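Stirnulham Guest House: Questions Guests Ask

When can I check in?
Rooms are ready from 2 p.m. If you will arrive after 10 p.m., call ahead so Tarun Kaushik can leave a key for you at the side door.

Do I pay a deposit?
Yes, 500 rupees in cash when you arrive. You get it back at checkout, minus any phone or laundry charges.

Are the rooms all the same?
No. The furniture was bought at different times and the beds do not match. If you liked a certain room on an earlier stay, give us the room number when you book.
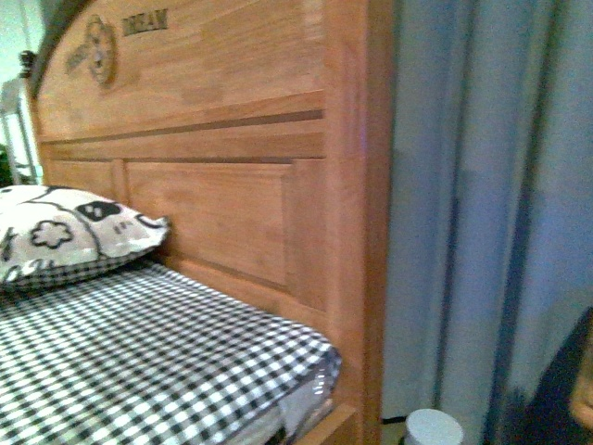
Carved headboard in one of the bedrooms

Will street noise keep me up?
The front rooms get bus traffic from 6 a.m. Ask for the back if you sleep late. All bedrooms have curtains.

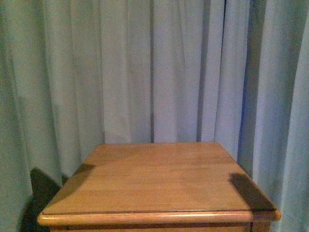 Is breakfast included?
Breakfast is 286 rupees per person and is served from 7:30 to 10. Tell the desk by 9 the night before. We can pack it for early trains — bread, boiled eggs and fruit.

How often are sheets changed?
Every third day on longer stays. An extra change costs 50 rupees.
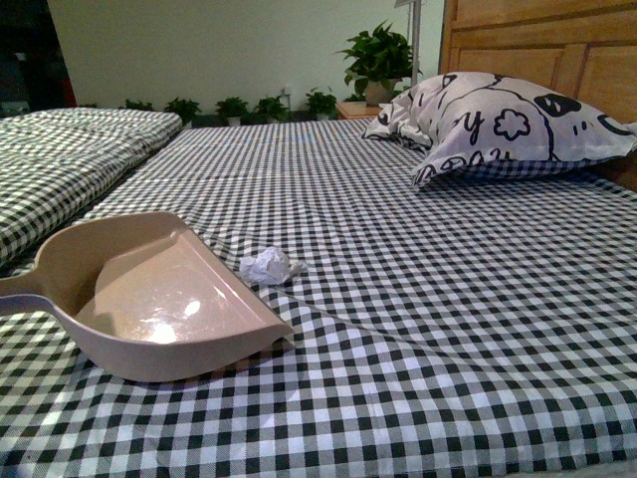
Gingham sheet and matching quilt

Can I park a car?
There is space for small cars behind the building. Vans should use the Tripathi lot, 40 rupees a night.

What if I need to cancel?
Cancel two days ahead and there is no charge. In December we ask for a week. Refunds are handled by Sarita Garg at the front desk.

Contact: Stirnulham Guest House front desk | © Stirnulham Guest House | Back to top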